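Subject: Re: [manip-learning] Does a wrist view help when the overhead view is already good?
From: Maricica Neagu
To: manip-learning list

Dear Roswitha, dear all,

Thank you for the careful questions. I answer below your text, and I am sorry that it took me until the end of May. We wanted to repeat one part before I wrote.

Roswitha Engelhardt wrote:

> I read your note on Weka with interest. As I understand it, the policy
> receives both views at every step, but a small gate decides how much
> the wrist view may change the action. At Bendallow we tried a fixed
> mix of the two views and it was worse than overhead alone. So my
> questions are:
>
> 1) What does the gate see? If it sees only the wrist picture, how can
> it know that the picture is bad?
> 2) Did you train with bad wrist pictures, or did you clean them out?
> 3) Is the toy kitchen not too easy? The colours are so different that
> I would expect overhead alone to be enough.

I begin with the third question, as the others depend on it.

The colours are different, yes, but not everywhere where it matters. Our table is white, and on it we have the black pots, the mint-green colander, a mug in a paler mint-green, the play food and the toy oven with its blue door window. From above, a policy finds the strawberry or the ketchup bottle without trouble. The oven is another matter. It stands upright, so the overhead camera gives little information about how far the fingers are from the door handle. A mistake of 2 cm is hardly visible from up there, and it is enough to miss the handle. 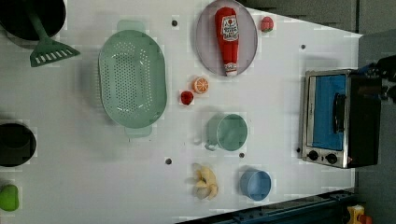

So we divided the tasks into two groups before any training. In the first group are the tasks where an object only has to be picked up and put on the plate or in the colander. In the second are the tasks with the oven door and the tasks where something must go into the mug or the cup. For the first group your expectation is correct: overhead alone is as good as Weka, and I would not advise anybody to add a second camera for such work. All of the gain is in the second group. I should have written this more clearly in my note, where I gave only the mean over all tasks, and the mean hides it.

To your first question. The gate sees the wrist features, the joint velocities and the last 6 actions. In our first version it saw the wrist features only, and this version behaved as you suspect. It gave a high weight to any picture with strong edges in it, also when these edges were the gripper's own finger and screws and there was nothing useful behind them. With the velocities as input the gate becomes low during fast motion, and it rises again when the arm slows down near the target.
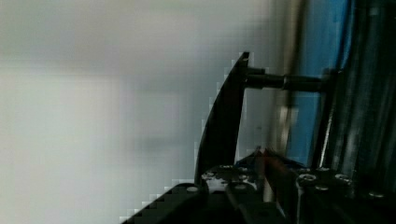 Midholm Robot Learning Group

I think your fixed mix failed for this same reason. During a fast movement the wrist view can be mostly blur, a pale background and the black parts of the gripper, and a fixed mix must still take its share from it. The overhead view has at that moment everything the policy needs. If you still have the Bendallow recordings, it would be interesting to mask the wrist input above some joint speed and evaluate again, without new training. It is a crude test, but it was the one that convinced us to continue.

To your second question. We did not clean them out. We tried it once, with a sharpness threshold, and the result was worse in both groups. My explanation is that the cleaned policy meets blur for the first time when it runs on the robot. Two colleagues here do not agree with me and think that the threshold simply removed too many of the approach movements. Both can be true. I have no experiment which separates the two explanations, and I would be glad of a suggestion.

The repeated part which I mentioned is the seed question. In my note there were 3 seeds. We have now 15 for the second group, and the order of the methods stays the same: Weka first, then overhead alone, then the fixed mix. The distance between the first two became smaller. For the mug and the cup it is so small that I would not call it a result any more. For the oven door it is still clear.

One practical point for those who use the Dixit loader: it resizes the two views with the same crop – this removes the finger tip from the wrist view in some of the episodes. Please set the crop for each view separately. We lost a good part of March with this.

I can send the split of the tasks and the gate code to anyone who writes to me directly. The training code I prefer to tidy first, as at the moment it has the paths of our own machines in it.

With kind regards,
Maricica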